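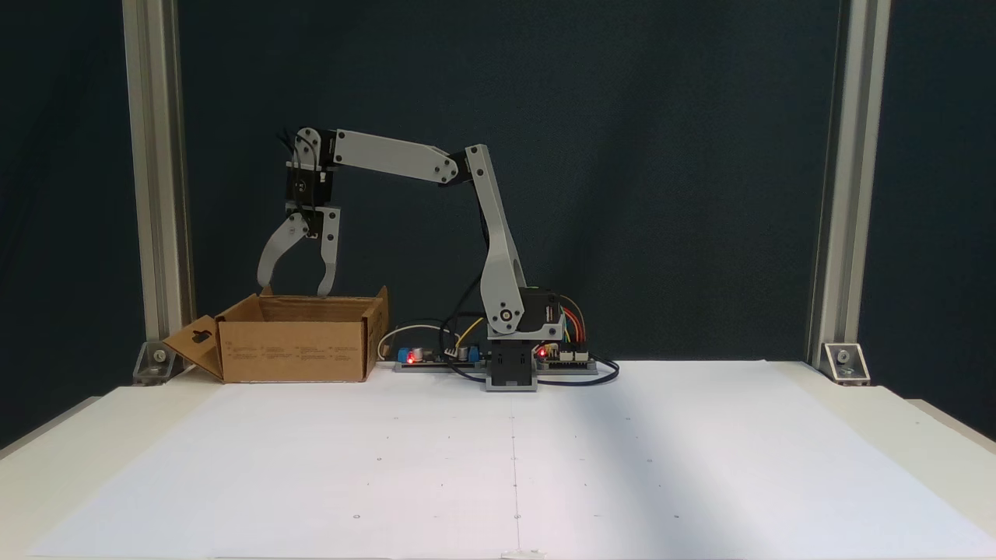
What does Listhorpe sell?

Large paper, cardboard boxes, and the boards and tape that go with them. Most of what we sell goes to schools, drawing classes, sewing rooms and small workshops that cover their tables and walls with paper and go through a lot of it. We also sell to anyone who walks in and wants one sheet.

About Listhorpe

Listhorpe was started by Aníbal Agudelo and Lizeth Huanca, who had both worked in the stockroom at Ospina, a sign shop two doors down from where we are now. Ospina bought its paper on long rolls and cut it by hand, and the ends went in the recycling. People from the school across the street would come in and ask for the ends. After a while Aníbal and Lizeth started cutting them to even sizes and putting a price on them, and when the sign shop moved to a bigger building they rented the unit next to the old one and kept going.

There are four of us now. Lizeth runs the cutting table and does the ordering. Aníbal Agudelo handles schools and anyone with an account. Yeison Arango packs and drives. Aníbal Flores joined us last November and looks after the counter, the phone and the email. If you call and ask for Aníbal, please say which one.

What we stock

Paper comes plain or printed. Plain is white, in two weights. The lighter one is for covering a table or roughing something out, and it takes pencil well. The heavier one is for work you plan to keep, or for anything that will be rubbed out and redrawn several times. Printed sheets have either a center line, a dot pattern, or both, in a light gray that doesn't compete with what you put on top of it. If you need a different spacing, ask. We can print to order in batches of 21 sheets or more.

Our boxes are brown corrugated cardboard. We carry new ones flat in bundles, and used ones by the piece. The used boxes have been checked for crushed corners and soft bottoms, but they may have printing on the outside, hand holes, or old labels. They cost a lot less and work fine for storage, sorting and classroom use. We don't recommend them for shipping anything heavy.

We also stock mounting boards, pencils, erasers, straightedges, and clear and translucent tape. The tape we carry comes off most painted boards without pulling the surface, if you take it off slowly and within a few days. Left up all semester it will leave a mark.

Using large sheets on a wall or board

A good part of our time on the phone is spent on this, so we may as well put it on the page. A big sheet that has been rolled wants to stay rolled. Lay it face down on a clean table overnight with a few books on it before you hang it. Tape the top center first with a short piece and let the sheet hang from there. Check that it is straight, then tape the top corners if it needs them. For light pencil work one piece at the top is often enough, though the lower edge will move if there's a fan or an open door. 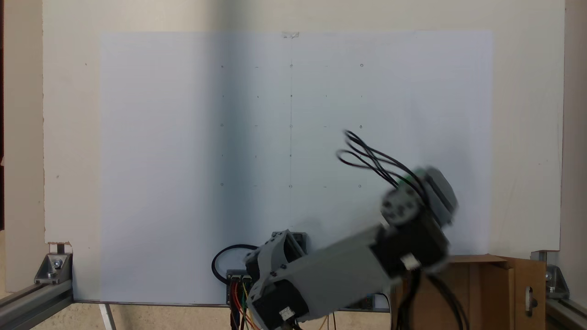
For grids, measure from a center line and work outward. Starting from one side means any small error in the paper width ends up on the far side, and you find it after the last column is drawn. Mark the corner points first, then the middles, then fill in. Keep the marks small and light. A plain dash or a little circle is easier to find again than a cross, and easier to erase. Lizeth uses an H pencil for this and sells a lot of them as a result.

If the marks have to be repeated on many sheets, make one master on the heavier paper and trace it. Or send us the spacing and we'll print it.

Deliveries

Yeison drives on Tuesday. Orders in by noon the day before go on that run. Everything else ships by carrier and usually takes two to seven days, depending on where you are. Sheets up to the medium size can be sent flat. The large ones go on a tube unless you pick them up, and we don't charge for the tube if you bring it back.

Pickup is at the side door on the alley. There's room for a van, but please leave the loading area clear for Selum, our neighbors, who get pallets in the morning.

Schools and accounts

Schools can order on a purchase order with 21 days to pay. Yeison Chávez, who taught drafting for most of his working life, advises us on what to carry for classes and wrote the beginner's measuring sheet we include with first orders. It's a single page, printed both sides, and you're free to copy it for students. Our other paper goods brand, Inard, is sold only to schools and covers exercise pads and graph pads.

Bring your boxes back

We take back clean, dry corrugated boxes of any size at the counter. Flatten them if you can. Wax-coated boxes and boxes that held food can't be resold, so please keep those at home. Store credit is given by the bundle, and the current amount is posted by the register.

Filed under: About, Paper & Board, Boxes

Contact Listhorpe | Orders & Returns | © Listhorpe. All rights reserved. | Back to top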